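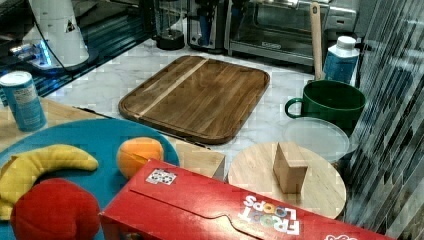
Do you need a proper workshop to get into robot arms? A worktop, a solid table and a bit of patience will take you most of the way, and the rest you can borrow.

I say that as someone who has spent every spare evening since July on mine, partly at home and partly at the Kekutcombe shared workshop, where the good bench drill lives. The arm is called Fairclough. It runs on a Zenusik control board, which I picked mainly for the price, and I've now rewritten the homing routine so many times I could do it in my sleep (I may have done, judging by some of the comments).

The big job this month has been the grip. My first set of fingers closed far too hard, so I've slowed the last bit of travel right down and put a limit on the motor current. At 800 on my made-up scale it holds a sponge nicely. At 2,000 it tries to turn it into a pancake! 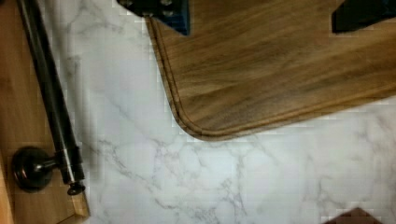
Then there's flat stuff, which is a whole other headache. Anything thin and lying down gives the fingers very little to get hold of, and if the height is out by a hair they either close on thin air or push into the worktop. I've been bringing the arm down in tiny steps and stopping as soon as the current jumps - slow, but much kinder to the joints. The log from my last long evening had 3,361 lines in it and I read the lot, with tea.

Next up is the cable run, which still snags at the elbow. I've printed a clip from the Gurkix plans and it nearly fits. If you've got a spare one that does, bring it along to the next bench night and I'll swap you for a bag of M3 bolts.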